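Komstead Pantry Cans, README

Small set of notes + pictures of canned food on a table. Started by Nesma Bennani, labels typed up by Houda Metwally. 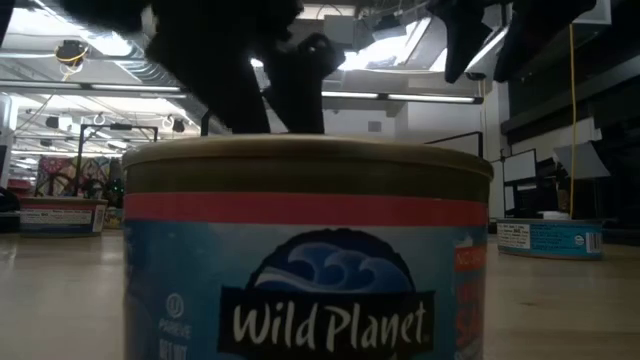 Folder layout is simple. One folder per can, named by brand then a number. Text file next to each picture has what's printed on the label, typed as is, caps kept.

What we write down:
brand name
stripe and label colors
kosher mark if there is one (PAREVE, dairy, etc)
net weight, only if the whole line is readable
any tag or sticker text

Curved labels are a pain. If a word goes around the side put the letters you can read and then a dash. Don't guess the rest, even if you know the brand. So "NO-" stays "NO-".

733 pictures total, 100 checked by a second person. The rest checked once. 2 folders still have old color names (navy and blue mixed up), will fix.

Not in here: jars, pouches, boxes. Dented cans are fine, keep them. No prices, no expiration dates, we skiped the can bottoms.

Fixes go to Nesma. Put the folder name in the subject line or it gets lost.

Last update 2019-01-11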